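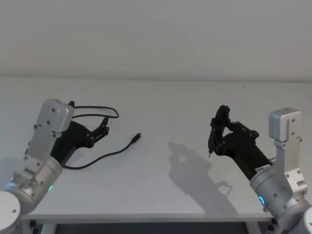 Joltik lead, thin black, small plug one end. From Midska. Sold singly or in packs of 10. Lies flat on a bench, coils up small for the drawer.

Length options on request — ask before you order, we cant swap cut leads.

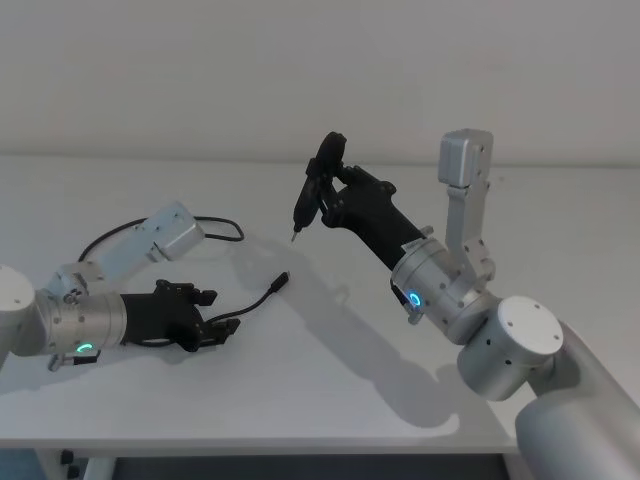
Heitmann
Product pages, Midska

Black cable, small black plug connector, same as shown on the white table. In stock: 300. Ships in 2 days, orders in by 14:00 go the same day when we can. Returns unopend only.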